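Cavley House Residents' Association
Minutes of the Social and Kitchen Meeting

Held on 20 August 2024 at 6:30 p.m. in the ground floor lounge

Present: Agnes Sutherland (Chair), Alasdair Galbraith, Senga Farquharson, Eliseo Zavala, Jeanie Niven (minutes)

Apologies: None received.

1. Minutes of the previous meeting

The minutes were accepted as a correct record. Proposed by Mr. Galbraith and seconded by Ms. Farquharson.

2. Matters arising

2.1 The loose handle on the tall kitchen cupboard has been repaired. The bottom drawer beside the sink still sticks, and Mr. Galbraith will look at it again.

2.2 The Chair reported that the lounge booking sheet is now kept inside the kitchen door. Members were asked to write their apartment number next to their name, as two bookings in July could not be traced.

2.3 The key to the storage closet has not been found. A replacement has been ordered from the building office.

3. Plastic tableware

3.1 Ms. Farquharson reported on the colored plastic tableware used for the children's lunches and for outdoor meals. The older pieces had been kept in three different places and were often put away without their matching items. She proposed that all plastic pieces be stored together on the middle shelf of the tall cupboard, with china and glass on the shelves above.

3.2 Mr. Zavala asked whether the pieces should be sorted by color or by size. After discussion it was agreed to sort by size, with plates at the bottom, bowls stacked on top of them, and cups in a separate row.

3.3 Ms. Niven noted that cups put away inside bowls tend to be overlooked when the table is set. It was agreed that cups should be taken out and stood on their own before the cupboard is closed.

3.4 The bright colors were considered an advantage for the younger children, who each like to keep to one color through a meal. The meeting saw no need to replace the set with a plain white one, as had been suggested in the spring. Ms. Farquharson asked that this be recorded.

3.5 The green cloth was discussed at the same time. The corners are wrinkled and slightly ragged. Mr. Zavala offered to trim and hem them at home - the cloth is otherwise to stay in use for the small square table.
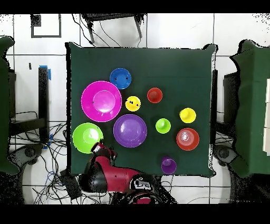 4. Washing and drying

4.1 The Chair reminded members that plastic items hold water in the rim and should be left on the rack until fully dry. Towels are to be taken home by the last person on the sign-up sheet and returned within 5 days.

4.2 Mr. Galbraith proposed a second drying rack. He had compared two models, the Slanina and the Zarari, and preferred the Slanina for its wider slots. The purchase was approved. Mr. Galbraith will order it and pass the receipt to the Chair.

5. Storage labels

5.1 It was agreed that shelf labels be printed in large type. Ms. Niven will order them from Prokatance, quoting account number 2971.

5.2 Mr. Zavala asked that the labels show a simple drawing as well as a word, for the benefit of children helping to clear up. Agreed.

6. September lunch

6.1 The lunch will be held in the lounge, with the small table set apart for children. Over 8 families have replied so far. Ms. Farquharson will confirm the menu and let Ms. Niven know of any food allergies.

6.2 Setting up will begin at 10 a.m. Members who can help with chairs should speak to Mr. Galbraith.

7. Any other business

7.1 Ms. Niven asked that the lounge windows be closed after evening meetings.

The meeting closed at 7:40 p.m. The next meeting will be held in September, on a date to be posted by the Chair.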